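Status: adopted for internal use, Sep 18, 2018. This file accompanies the Kendusitz kitchen-handling recordings and sets out the rules under which they are made, labelled and released. It is to be read before any session is booked.

## Scope

The rules apply to all two-armed work at domestic sinks, benchtops and dishwashers carried out under the Kendusitz programme, including work done by partner laboratories at Imau. Mobile-base trials in corridors are covered by a separate document.

The words *must* and *should* are used in their ordinary standards sense. A departure from a *must* requires written approval before the session. A departure from a *should* is to be recorded in the session log.

## Contents of the release

| Item | Format | Notes |
|---|---|---|
| Head-view video | one file per episode | audio removed |
| Joint and gripper states | CSV | both arms, including an idle arm |
| Episode labels | JSON | see Labelling |
| Session logs | plain text | operator initials removed |

The current release holds 40 sessions. Sessions 9 and 4 were re-exported in April after a fault in the gripper state column; earlier copies should be deleted.

## Before a session

- The stop button must be tested with each arm under power.
- Crockery must be checked for chips and cracks. Damaged pieces are discarded and may not be returned to the cupboard.
- Knives, glassware and anything with a loose handle must be removed from the sink and from the dishwasher.
- Cable slack should be inspected through the full reach of each arm. Loops must not be able to catch on a tap, a rack or an open door.
- Where a dishwasher forms part of the task, it must be disconnected at the power point.

## During a session

1. One operator holds the stop control and performs no other duty.
2. No person may stand within reach of either arm while motion is enabled. Crockery is reset only after motion has been disabled at the console.
3. A lowered dishwasher door is treated as an obstacle for both arms and for the torso. It must appear in the collision model at its lowered position, with the lower rack modelled separately if extended.
4. A plate must be supported by a rack or a level surface before the gripper is opened. Release above a bare basin is not permitted.
5. The arm that is not handling crockery remains under the same speed limit as the arm that is.

Breakages end the episode. The fragments are cleared by hand, with gloves, and the log entry is completed before work resumes.

## Labelling

Labels follow the Van Dijk scheme, version 2. Each episode receives a task name, a start state and an outcome — *complete*, *partial* or *abandoned*. Outcomes must be assigned from the full recording and never from a single still. Objects that cannot be identified with confidence are labelled `unknown_dishware`.

## Access and corrections

Requests for access are made through the Senard data office. Corrections should quote the session number and the episode number, and will be listed in `CHANGES.md` at the next release.

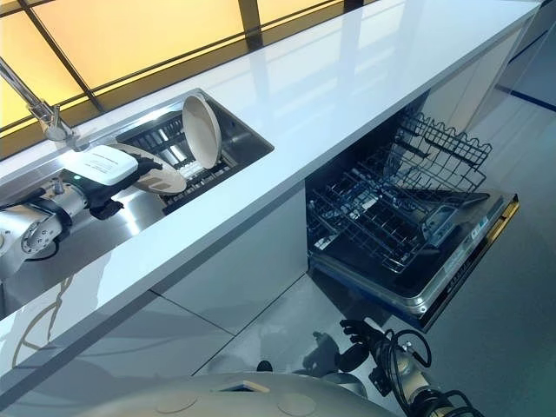
*Plate handling at the sink rack, with the dishwasher door lowered.*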